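Sorting out the drinks rack

I bought a can rack in September and put off writing about it until I had used it enough to have an opinion. It is the kind you find inside a shop cooler: three lanes, a lip at the front, and the cans stand in rows so you take the front one and the rest wait their turn. Mine came from Skanditska and is meant for a fridge shelf, though I fill it on the table first and then carry it over.

Before this we kept drinks in the cardboard they came in. By the end of the week the box would be torn, two flavors would be gone and the third would be hiding at the back. Fatemeh Ghasemi once opened four boxes looking for a green one. She mentioned it more than once, so I ordered the rack.

I started with six cans, just to see how they fit. Green, blue, a black one and a silver one with a green band, two across and three deep. 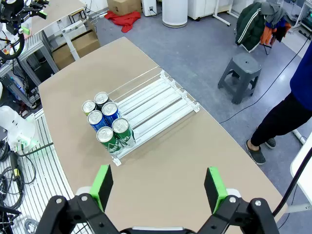
One drink to a lane

My first idea was to mix everything, so whoever came by would have a choice. It doesn't work well. You take the front can, and the one behind it is something you don't want, and then people start lifting cans over each other. Now it's one drink to a lane. Black goes on the left, Pocari Sweat in the middle, green on the right.

The middle lane is the one I fuss over. The tall blue cans go quickest - Dinesh Sundaram drinks most of them - so that lane gets checked first. The lettering runs down the side of the can, and I like to have it facing front. It takes no extra time if you turn the can as you set it down.

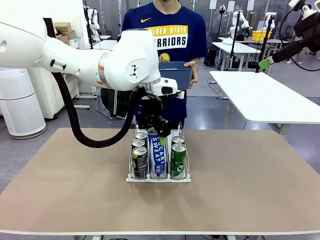

Six in the rack, with the tall blue one in the middle lane.

Three cans deep is where I stop. I tried squeezing in a fourth at home and the front can sat up on the lip. Nine is plenty for an afternoon, and the spare cans live in a plastic bin that goes back under the shelf when I'm finished. I fill from the back of each lane and work forward, and older cans go in front.

If you're thinking of getting one, measure the fridge shelf before you order. I didn't, and had to move a shelf up 2 notches to clear the tall cans.

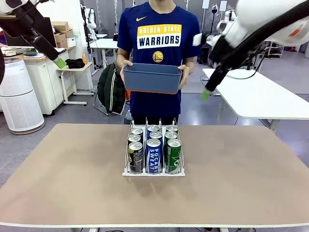

Oanh Lương

A few people asked about cleaning. I wipe the rails with a damp cloth when I restock, and once a month it goes in the sink with dish soap. Dry the wires properly afterward. Warrick Pryor has an older rack from Karagiannis that was left wet and has rust spots on the dividers.

Next I want to do something about the snack drawer.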